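Domain randomization results don't match the published description: how are textures and objects supposed to be resampled?

Asked in: Simulation and Synthetic Data
Tags: randomization, wrist camera, imitation learning, rendering
Asked Sep 14, 2023

Our laboratory is attempting to reproduce the visual randomization method distributed with the Vasora simulation package. The documentation states that surface materials are drawn at random for each episode and that a policy trained on the resulting images should be less sensitive to changes in color and texture.

We generated 200 episodes with the default settings and trained a policy on the wrist and head views together. On the held-out set, performance was no better than that of a policy trained without randomization, and on some tasks it was lower. The training curve was normal in both cases.

We would appreciate guidance on the following points. First, are materials meant to be drawn once per episode or once per step? Second, does the method assume that all cameras are rendered from the same draw? Third, is 200 episodes enough for the effect to appear at all? The documentation is silent on the third point and unclear on the first two.

3 answers

Answer 1 (accepted)

The material draw should take place once per episode, at reset, and should be held fixed until the episode ends. Drawing materials at every step is possible in Vasora, but the policy then receives a sequence in which surfaces change color between consecutive images. In our group's tests this slowed training and gave no benefit on held-out rooms.

With regard to the second question, all cameras must be rendered from one draw. Please check this before anything else. In older configuration files the wrist cameras and the head camera are listed as separate render groups, and each group requests its own seed. The recorded arm motion is still correct, so the episodes pass the usual replay check, but the views disagree with one another about what color the furniture is. A policy that reads several views together will learn to discount one of them, usually the head view. The correction is to move the seed to the scene level and remove it from the individual groups.

As to the number of episodes, 200 is small. Our comparison on the Brarport kitchen set used 3025 episodes, divided among 163 material draws. With fewer than 11 draws we could not separate the randomized policy from the baseline. The number of distinct draws mattered more than the number of episodes recorded under each one. If your budget is limited, we would recommend one demonstration per draw in place of many demonstrations under a few draws.

Two further settings should be reviewed. The randomization list should include walls, floors and cabinet faces as well as the objects to be handled. Some users restrict it to the objects, and the policy then continues to rely on the background. Also, the gripper materials should be left out of the list during a first attempt. Changing the appearance of the gripper and the room together makes it difficult to determine which change was responsible for a result.

Comment on Answer 1: We confirm that the seed was set per render group in our file. It has been moved to the scene level and the data are being generated again. Thank you.

Answer 2

increase the number of episodes. we had the same problem and it went away with more data

Comment on Answer 2: Please state the number used before and after, and whether the other settings were unchanged. Without this information the answer is difficult to apply.

Answer 3

The accepted answer is correct on the seed. I would add a recommendation concerning inspection, as a summary of losses will not reveal most rendering faults. Before any training, a person should look at images from each camera for a sample of episodes and note whether the materials are varied and whether the geometry remains readable. Our institute follows the procedure in the Sotomayor lab notes, which requires this step for every new configuration.
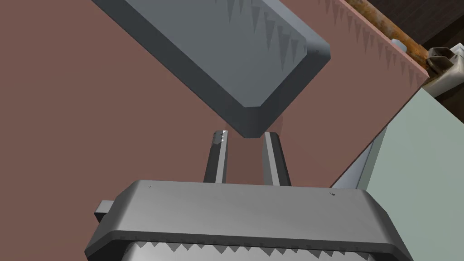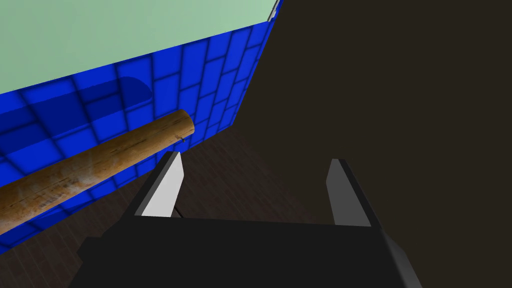
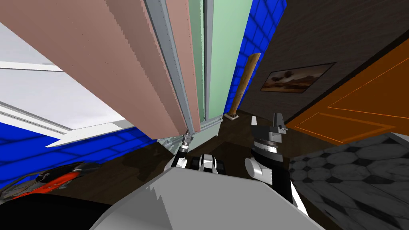

Views from one simulated room, two close to a gripper and one taking in more of the room.

When reviewing a sample, the reader should ask whether the edges of the gripper fingers can be told apart from whatever lies behind them. Dark fingers against a dark floor are a common difficulty. We do not reject such episodes, but we record how many there are, and if the share is high we adjust the lighting range and leave the materials alone.

Users of the Clurkeck export tool should also be aware that it compresses images by default. Fine patterns such as wood grain and tile lines may be lost at the lowest quality setting, and the material draws then become more alike than intended. The setting is found under Export, Image Quality, and must be changed separately for each camera.

Regarding the comparison with the baseline, I would suggest that the original poster report results for each task separately. An average taken over all tasks can conceal a gain on tasks where the arm must find an object by sight, particularly if the test set contains many tasks with fixed starting positions. The held-out materials should likewise be listed by name, so that another group can confirm that none of them were present in training.

Comment on Answer 3: Is there a recommended sample size for the inspection?

Reply: The notes do not give one. We review one episode from each material draw.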